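Erkine Community Help > Imitation Learning > Evaluation

My policy scores great until somebody moves the clutter. Is my result a result?

Posted October 7, 2019 by pinewood_pete

I have a small study going on picking a small black cap out of a bowl. One arm, two fingers, a wrist camera, and a pine table with more knots in it than my stomach. The policy is plain behavior cloning on 2,000 demonstrations, all collected in July, when I was young and believed in things.

On my own test setup it does fine. Then I read the Lowther write-up on background sensitivity and decided to be a good citizen. I left the bowl and the cap alone and rearranged the junk along the back of the table. Success dropped to 2 tries out of 9. The junk is nowhere near the bowl. The junk has no job. 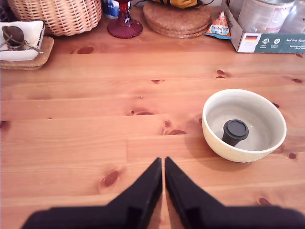

What I can't work out is what to report. My draft has one number in the abstract, the nice one, and I have grown attached to it. Do I report both? Do I average them and hope the reviewers are tired? And is there a cheap way to tell whether the policy is looking at the cap or has simply memorized a view of my table?

I already tried cropping the top of the wrist image. It helped a little, and then the arm got worse at reaching from far away, so I put it back.

3 replies

teltier_refugee

Report both, in separate rows, and say exactly what you moved. Please don't average them. An average of "works" and "doesn't work" is a number that describes no table on earth.

For the cheap test, here is what we do on our Teltier arm. You need an afternoon and no new training.

Step 1. Freeze the scene
Put the gripper at one fixed start pose with the bowl off to one side. Save the wrist image and the action the policy wants to take. Repeat this 5 times without touching anything, so you know how much the output wobbles by itself.

Step 2. Change the back row only
Same pose, same bowl, same cap in it. Swap or shuffle the things at the far edge and log the action again. If the arm now wants to go somewhere else, it was reading the back row. Include a few images taken while the arm is moving, too. Clutter that has smeared into colored blobs is a different input from clutter standing still, and people who test only on crisp images get a nasty surprise later.

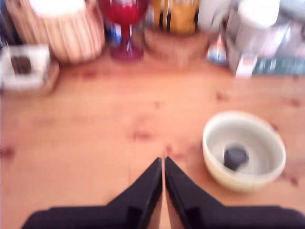

Step 3. Change the target only
Put the back row where it was in training, take the cap out of the bowl, and log once more. A policy that heads confidently for an empty bowl is following the bowl. You may decide you can live with that, but it belongs in the paper.

Step 4. Write down the knots
I mean it. With pine, the table itself is a landmark. Slide the bowl over a hand's width, keep everything else, and see whether the reach follows the bowl or goes to the old spot on the wood. Ours went to the old spot. We had published by then.

After that you'll know which of these to vary in your next batch of demos. More demos with the same row of stuff behind them will mostly teach it the stuff.

rukeck_user_41

just use the Rukeck augmentation pack, it does random color and blur and whatnot. fixed mine. i didn't measure it but it looked a lot better

mostly_null_results

Color augmentation is worth having, but it won't move a basket from one side of the table to the other, so I wouldn't expect it to cover the case in the original post. Try it as one extra row in your table and let the row speak.

I'd also push back on 9 tries. That's enough to ruin your evening and too few to put in an abstract. Run the shuffled condition as many times as you ran the nice one, with the layouts picked ahead of time and written down. If you choose them on the spot you'll go easy on it, because by then you'll want to go home.

And if the drop holds up, consider making it the paper. "Our picker depends on the stuff behind the bowl" is a finding I'd read. The other one I have reviewed almost every year.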